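Stiltovbridge Reader Help Desk
Ticket 2042: Endocrinology title, e-book edition, chapters out of order and a hormone table that won't display
Status: Solved, left open for comments

Hello, and thank you so much for writing in about the Borine paperback series on hormones and behavior. We love hearing from people who read the notes at the back, and you clearly do! You told us that chapter 2, the one on cortisol and the stress response, was turning up after the chapter on thyroid history, and that the table of daily cortisol levels came through as a blank gray box.

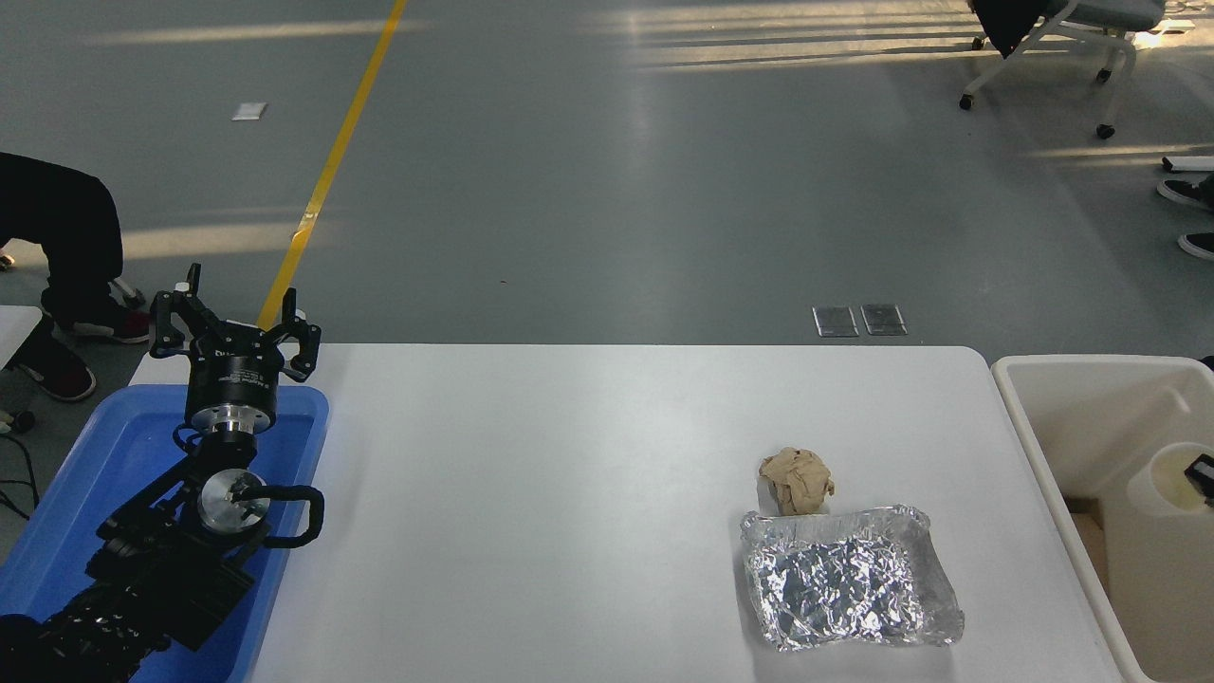 Page last changed: Sat 15 April

We opened the file on our own Tekier reader first and the chapters were fine, which had us scratching our heads for a while. Then we tried the older copy, the one sold up through December, and there it was, exactly as you described it. The contents list in that copy points to the wrong place, so tapping "Stress and the Adrenal Glands" drops you at page 42 when it should take you to page 28.

What to try, in this order:

1. Sync the reader, then remove the book from the device (your highlights are kept in your account, so please don't worry about those).
2. Download it again from your library page. The copyright page should now say "second corrected file."
3. Open chapter 2 from the contents list and look for the paragraph on the morning cortisol peak.
4. If the table is still blank, switch the font from Görtz to the publisher default and close the book once before looking again.

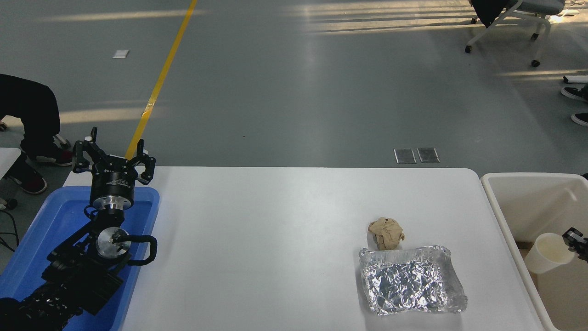
Photo: Stiltovbridge picture desk

Update from the reader: steps 1 to 3 fixed the chapter order right away. The table stayed blank until step 4, and then it came up with all 20 rows.

Our reply: Wonderful, and thank you for going through it so patiently. The font problem is a separate one and we've passed it along to the people who make the files. You also asked whether the index entry for "adrenaline, see epinephrine" is supposed to lead nowhere. It isn't, and that one is still broken in the new file too. For now, searching for "epinephrine" inside the book will get you to the right section.

Still open: index link for epinephrine.
Closed: chapter order, cortisol table.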